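Two arms, one budget: speaker notes
Sirkcombe automation evening, June 4, 2019

Slide 1. Title. Leave it up while people find seats. Say who paid: our own shop, no vendor money. Zallo lent us a gripper for the trial and had it back afterwards. They have not seen these notes.

Slide 2. What we were told.
Read the three claims off the slide slowly. "Picks anything under 700 grams." "Set up in 30 minutes." "No retuning between parts." Ask for hands: who has heard the last one before? Wait.

Slide 3. What we did.
Two grippers, the Zallo and the Degefa. Same parts, same controller, 200 picks each. Say plainly that 200 is a small number. It will show you a bad gripper. It won't separate two decent ones, and I get nervous when a brochure says otherwise.

Slide 4. Set-up time.
Zallo took most of an afternoon. The 30 minutes starts once the bracket is on, the cable is run and the controller knows what it is talking to. Degefa was quicker, but their manual gets two of the wiring colours the wrong way round. Mention the Jisenholm adaptor plate here. It fitted first time – the only thing in the whole trial that did.

Slide 5. Results.
Don't read the table out. The point is the gap between clean parts and oily ones. On clean parts you could not choose between them. On oily parts the Zallo dropped 70 and the Degefa dropped fewer, but it marked the casings, and our customer sends back marked casings. So which one won? I don't know, and I'd be wary of anyone who does.

Slide 6. Cameras. Full-screen photo, keep talking over it.

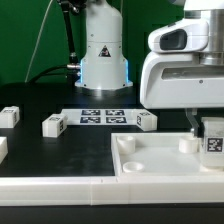

Marker tracking is the part of this business I trust least. The suppliers all demo with it and then quote you the accuracy as if your parts came with patterns printed on them. Point at the white cubes, then at the sheet with its four squares lying near the back of the table. Ask what the camera would do with a plain grey casting in that tray. When we took the markers off our own parts, the position error got bad enough that the grip tests stopped meaning much. If a supplier gives you a figure, ask what was stuck to the part.

Slide 7. Controllers.
Short one. We used the same controller throughout, so I can't compare. If someone asks about the Degefa box, say we plan to try it in August and leave it there.

Slide 8. What I'd ask a supplier.
Can I bring my own parts? Can they be dirty? Who pays for the bracket? Pause after the bracket – it usually gets a laugh from anyone who has bought one.

Questions. Spare slides with the raw drop counts are at the back of the deck.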